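4.2 Covers, blurbs and the promise of a setting

We turn now to the part of the study that gave us the most pleasure, and which (we admit) took up far more of our August than we had planned. Romance readers meet a book by its cover and its blurb long before they meet the hero, and we wanted to know how much of the setting they carry with them into chapter one. Our collection holds 3000 category romances from two publishers, Clisel and Grastus, and for each we kept the front cover, the back-cover blurb and the opening chapter.

Invented kingdoms turned out to be a delight to work with. In the Tanoli novels, a long-running Grastus series set in an island realm of the same name, the blurb nearly always mentions the sea, and the cover nearly always shows it, even where the lovers spend most of the story indoors and quarrelling. Clisel's books are quieter in this respect, and tend to put the couple first and leave the landscape to the reader's own fancy.

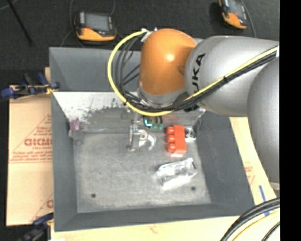 Figure 3. Grey bin and robot arm with orange joint housing.

Does a blurb that names an invented country put readers off? Our readers' letters suggest the opposite, with many writers saying that a strange place name was the very thing that made them pick the book up and turn it over.

We return to those letters, and to the rather different case of the Brollix reprints, in Section 5.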